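Progress Report to the Jaiswal Fund
Home Handling Kit Review, Jorulville workshop
May 5, 2023

We are past the halfway mark on the review of the Virkon hand-held gripper kit, and it has been a very good stretch of work. The grant was meant to answer one plain question: can a small group with no engineers on staff buy this kit, learn it, and record household tasks well enough to train a robot arm later on? So far the answer looks like yes, with a few notes on parts and paperwork.

Work completed

We have now recorded 369 usable takes with the kit. Most of them are table work -- setting, clearing, stacking, moving things from one side to the other and back again. Takes were thrown out when the grip slipped before the lift or when the operator's sleeve got in the way. We keep a log of every rejected take, and the reasons are far more varied than we expected (our favorite entry reads "laughed").

New operators need 20 minutes of practice before their takes are worth keeping. That is much shorter than we planned for in the proposal, and it freed up time for harder objects like flat lids, thin trays and plates.

What we think of the kit

The handles are comfortable and the trigger pull is light. People stop thinking about the tool quickly and start thinking about the task, and that shows in the recordings. The foam pads are the best surprise. They hold smooth, rigid items without scratching them, and we have had no breakage at all.

They do wear at the edges, though. We changed 2 sets during this period, and the supplied spares ran out in the second month. The screws that hold the pads are small and easy to drop, so we now do all pad changes over a baking tray.

The setup guide is clear up to the calibration chapter, where it skips a step. We wrote our own one-page version and sent it to Virkon. Their support desk answered the next morning and asked if they could use it!

Plates

Plates got their own block of sessions. A low rim gives the fingers very little to hold, and a dark glossy edge is hard for software to pick out. Our current method is to come in at a low angle with a pad on either side of the near rim, pause, and then close. It is slower than grabbing from above, but the takes are much cleaner.
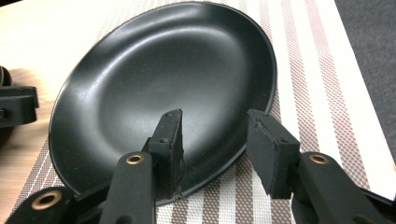

Our reader at the Bolex test kitchen, who gets a draft of every report, wrote back that the pause matters more than the angle, and asked us to try the same plates with a shorter approach before we settle on a method. We think that is a fair point and have added it to the next block.

Budget

We have $2000 left in the equipment line. We would like to spend part of it on extra foam pads and a second charging dock, and hold the rest for repairs.

Next steps

Bowls and cups come next, followed by the repeat plate sessions. The full set of takes, the reject log and our version of the calibration page will reach you in November with the final report.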